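3.2 Upkeep of the hand-held grippers

Each gripper was given a short service after 300 recorded grasps, and a full one after 2000. The short service was done by whoever had the tool at the time. Full services were done by Roel Dewulf at the Multby workshop, and he kept the log used in this section.

In a full service the two fingers are taken off, wiped down and put back with new screws. The fingers have to stand parallel when they close on thin cloth. If one leans, a fold slips out at the tip, and the operator tends to squeeze harder to make up for it — this wears the linkage. Dewulf set the fingers against a flat steel gauge and then checked them on garments, as in Figure 4.

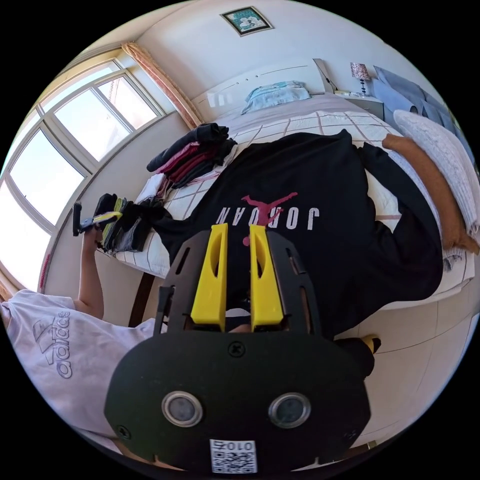
Up to 9 fingers were replaced in a single month, the worst being October. Most had cracked at the lower end of the slot. A second batch, ordered from Brurulari with a thicker wall at that point, went into use on 11/24/23 and has held up better so far.

Figure 4. Finger check on a black sweatshirt. The yellow fingers hold a fold of the fabric between their tips.

The sensor windows on the front housing were cleaned with a dry cloth only. Solvent left a haze on two early units, and those recordings were dropped.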